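**Small bathroom, corner shower, nowhere for the towels - what do you all do?**

**wattle_and_daub** wrote:

Hi everyone, long-time reader and very occasional poster. We moved into a unit in the Sharifi building last winter and I love nearly everything about it except the bathroom, which is tiny. It's all beige marble-look tile, with a curved glass shower in the corner and a dark timber door that takes up more of the room than I do when it's open. There are no rails at all. The previous people must have dripped dry!

My current system, if you can call it that, is a wicker basket that gets carried in and out and a towel that ends up on the floor by the shower most mornings. I've been told (by the person I live with, lovingly) that this can't go on. I was all set to order the Clanano over-door rack, which comes to $211 delivered, and then I got cold feet because it seems like a lot for some bent metal.
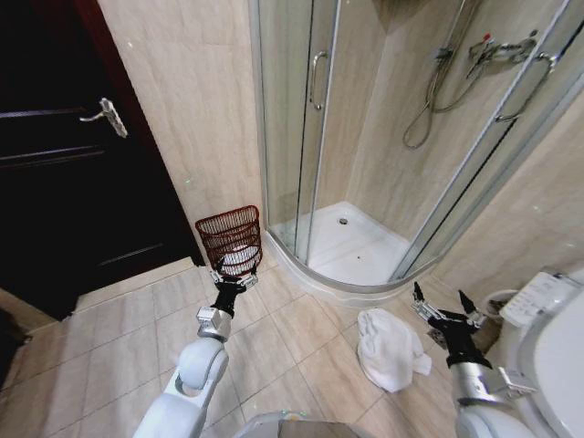
**marmalade_jan** replied:

Don't buy the rack, love. I had the Clanano in our last place and it was fine for hand towels, but once you put two bath sheets on it the door wouldn't close properly and it left marks along the top edge of the timber. I was months rubbing at those marks. Get a basket with a lid and leave it in the hallway, and hang the towels somewhere they'll get some air. Bathrooms are the worst place in the house to dry a towel anyway.

**old_Trirnum_hand** replied:

I'll have to disagree with Jan there, with great affection, as we've been arguing about laundry on this forum for 2,934 posts between us (she'll tell you it's more). A rack on the back of the door is the only wall you've got left in a bathroom that size. The marks come from people not putting felt under the hooks. A little square of green felt from the craft shop, bit of double-sided tape, and you'll never see a scratch. Ours has been up since we were in the Trirnum townhouses and that door still looks lovely.

What I would say is measure the gap over the door first. Ours was tight and I had to send the first one back, which meant a very long queue and a parking fine.

**marmalade_jan** replied:

Felt goes mouldy! I can't believe we're having this conversation again.

**old_Trirnum_hand** replied:

It does not go mouldy if you open a window, Jan.

**wattle_and_daub** wrote:

Ha, I didn't mean to start anything! There's no window, I'm sorry to say, only the fan, and the fan sounds like a small plane, so it doesn't get run as much as it should. I do take the point about felt, though, and I take Jan's point about the air as well.

I should have mentioned that drilling is out. The tiles go right up the walls and the body corporate is very particular about them. I asked for a quote on having one rail put in properly, with someone approved to drill, and it came back at $1,065. For one rail. I had to go and put the kettle on.

**flannelette** replied:

$1,065 for a rail is daylight robbery and I hope you told them so.

Have you thought about a freestanding ladder in the hall or the bedroom? We lean ours behind the bedroom door and it holds four towels, and it gets the morning sun through winter. It was from a secondhand place out past Flidusby and needed a sand, but it has been the best thing in the flat. My only warning is to put something grippy under the feet, as ours went over one night with a crash and the dog wouldn't go down the hall until lunchtime the next day.

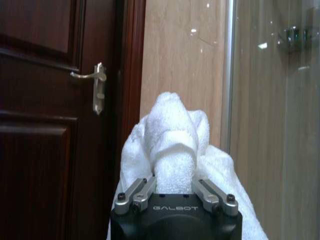 **tea_towel_tess** replied:

My two cents is that half the trouble is the size of the towels. We went down to a smaller, thinner towel a couple of years ago and it changed the whole room, because they dry overnight on next to nothing. I know people are fond of their big fluffy ones (my sister would sooner give up her car), and I can see yours is white terry with a good looped pile to it, so it'll be gorgeous out of the wash and a real so-and-so to dry in a bathroom with no window. I wouldn't hang one of those over the door lever, either. Handles aren't made for the weight, and the long plate behind them is just where the damp sits. Keep the nice ones for guests and buy yourself a couple of waffle ones for every day.

**marmalade_jan** replied:

Tess is right about door handles. We had one come loose in our daughter's room from a dressing gown and two wet beach towels.

**old_Trirnum_hand** replied:

Waffle towels are like drying yourself with a crumpet. I said what I said.

But I'll agree on the handle. And I'll give a bit of ground on the basket too - wicker is fine for clean towels, rolled up, if you've got a dry spot for it. I just wouldn't put damp things in it. My mother had a wicker one in the bathroom for years and the bottom went quite black in the end, and she would not hear a word against it.

**flannelette** replied:

Crumpet! I bought a set of those and they were lovely after a few washes, for what it's worth. The first two were dreadful, I'll admit that.

**wattle_and_daub** wrote:

You're all wonderful, thank you. I read this thread aloud over dinner and we've come to a sort of peace. I'm going to look for a ladder for the bedroom and try two waffle towels (sorry, old hand), and the basket will live in the hall cupboard with clean ones rolled up in it. If it all falls apart I'll go back to the Clanano and buy some felt. I'll report back in August once we've given it a proper go, fan and all.

Does anyone know if that place past Flidusby is still open on the long weekends?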